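Curnach Shared Kitchens
Workshop and Kitchen Tips: Looking After the Ekwueme Portioning Cell

Revised 6 August 2025

These tips apply to the automated portioning cell in the preparation room. They are intended for members who have completed the introductory session and who share in the routine care of the machine. Faults in the arm itself, or in the control cabinet, are to be reported to Ekaette Nwachukwu and are not to be repaired by members.

Before cleaning

Bring the arm to its parked position using the pendant and wait for the status lamp to turn steady. Press the stop button, turn the main switch to off, and attach your own lock and tag. Do not rely on the stop button alone. A person working inside the guard must hold the key for as long as the work lasts.

Remove the hopper and the dosing nozzle. Both go to the wash sink and may be soaked in warm water with the standard detergent. The drive collar stays on the machine and is wiped with a damp cloth. Water must never be sprayed on the collar, the cable glands or the vents of the cabinet.

Covers and cables

Plastic covers keep splashes and flour dust off equipment during room cleaning. Use a clean cover without tears, and check that it does not rest on a switch or pull on a plug. Covers are removed before power is restored. A machine that runs under a cover may overheat, and loose plastic can be drawn into a moving joint.

Cables should hang in wide, easy loops. A tight coil strains the wires inside, and a cable that lies on the floor will collect grease. When you find a loop that has slipped, lift it back by hand and secure it with a reusable strap. Plastic zip ties are not to be used, as they cut into the jacket when overtightened.
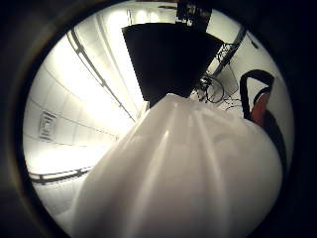 Cables looped beside the black panel, with the tiled wall at left.

Wall tiles near the cell may be washed with the usual cleaner, applied to the cloth. Rinse and dry the grout lines as well. Wipe rails from the high end to the low end and dry the brackets last.

Lubrication

The linear guide takes Drerkeck food-grade grease only. Apply one stroke of the hand pump to each fitting after every 50 hours of operation, then move the carriage by hand through its full travel and wipe away the excess. Mixing greases is not permitted. If the wrong product has been applied, write this in the log and leave the machine locked out.

The dosing seal is replaced at 1,000 hours, or sooner if product is found behind the collar. Spare seals are kept in drawer 182. Seat the new seal with the lip facing the hopper and press it in evenly with the thumbs. Screwdrivers and other hard tools will mark the seat.

Setting up again

Refit the nozzle before the hopper. The nozzle is correctly seated when the two notches line up and the latch closes without force. Remove your lock, restore power, and select program 218, which moves the arm slowly through each taught position with the doser off. Stay outside the guard and listen for scraping.

Should the arm stop short of the tray position, do not adjust the taught points. Check first that the tray locator is clean and that its two bolts are tight. Dried dough under the locator is the usual cause.

Log entries

Record the hour reading, the work done and your initials. Part numbers are required for seals and straps. The guide rail was last aligned in March by Eyvindur Snorradóttir, and the settings are written inside the front cover of the Kirnunska binder. The binder is to remain in the preparation room.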